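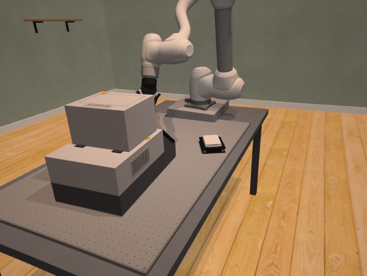

Kollham Short Film Weekend is looking for a programme coordinator, and for people to sit on the viewing panel. The coordinator is paid. The panel isn't, and we'd sooner say that in the first paragraph than have you find it in the last.

We run for 2 days each February in the old Gredard Cinema. We show shorts, mostly by people you haven't heard of, and a few by people you will be told you should have heard of. The last call brought in 2,054 films. We had room for a small fraction of them, and if I'm any judge a good many of the rest had never been watched by the person who sent them, let alone by anyone else.

## Programme coordinator (part-time, paid)

The job runs from the opening of submissions until the month after the festival. It is 15 hours a week on paper. In January it will be more than that, and you will be paid for the extra hours if you write them down. The last coordinator didn't, for reasons of pride, and we don't want to go through that again.

You would:

- log films as they come in and chase the ones that won't play
- share them out to the panel and keep after the panel to watch them
- write to filmmakers, including all the ones we turn down
- put the sessions in an order that makes some kind of sense
- check every file on the cinema's own projector before the weekend
- deal with the venue over seats, doors, heating and the bar

The title says "programme", but the programming is a small part of it. Most of your day is email. If you picture yourself walking around with a lanyard talking about cinema, you should know that our coordinator usually sees the first ten minutes of two sessions and hears the rest through a wall.

We want somebody who has organised something before. It doesn't have to be a film festival. A country show, a netball carnival or a school musical would teach you the same things. A film degree is fine and so is not having one. You do need to be able to write a plain, polite rejection, and you need to be the kind of person who opens the attachment.

Submissions and scoring are handled in Walczak, which is software of a sort. We've been promised that the new version is easier. We were promised that about the old version too. You'll get an afternoon of training and a folder of notes left by your predecessors, some of them quite bitter.

You can work from home for most of the season. For the fortnight before the festival you need to be in Kollham, and we can help with a room.

## Viewing panel (unpaid)

Panel members watch films at home and score them. Each film gets at least two viewers, who don't see each other's marks until both are in. You can take on up to 2 batches a month. People always ask for more at the start and I'd advise against it. By the fourth film in a row about a man staring at the sea, your judgement goes.

You'd get a pass for the whole weekend, a meal on the opening night and your name in the booklet, spelled correctly if you check the proof.

Things we ask of the panel:

1. Watch to the end. Yes, even that one.
2. Write at least two sentences on each film. "Not for me" isn't a sentence we can use.
3. Tell us if you know the filmmaker, taught them, or are married to them.
4. Don't talk about entries online until the program is announced.

We have enough people who like slow films in black and white. We're short of anyone who likes comedy, horror, animation or documentaries about work. We're also short of people under thirty and people who live outside the town. Every festival claims to want fresh voices and then picks the same faces, and we've done it as well. I can't swear this year will be any different, but we've stopped asking for references from the film society, which should help.

## What we can't offer

There's no travel money for the panel. There is no promise that the coordinator's job will lead to a bigger one in the industry, whatever that word covers in a town with one screen. Funding for the coming festival is in place. Funding for the one after that depends on a grant that has been "under review" for longer than I care to remember, so please don't give up a steady job on our account.

Our ticketing is moving to Cokon this season. If you have worked with it and have a view, put it in your application. We've only heard from the people selling it.

## How to apply

For the coordinator's job, send us a CV and one page on something you organised that went wrong, and what you did next. We don't need to hear about your passion for storytelling. Every letter has it and it tells us nothing.

For the panel, send a few lines about a short film you disliked and why. Be fair to it.

Both go to the festival office at the Gredard Cinema, by post or over the box office counter, and must reach us by 30th June. Mark the envelope "Coordinator" or "Panel". Interviews for the paid job will be in the upstairs foyer, which is cold, so bring a jumper. Everyone who applies will get an answer, including the people we say no to.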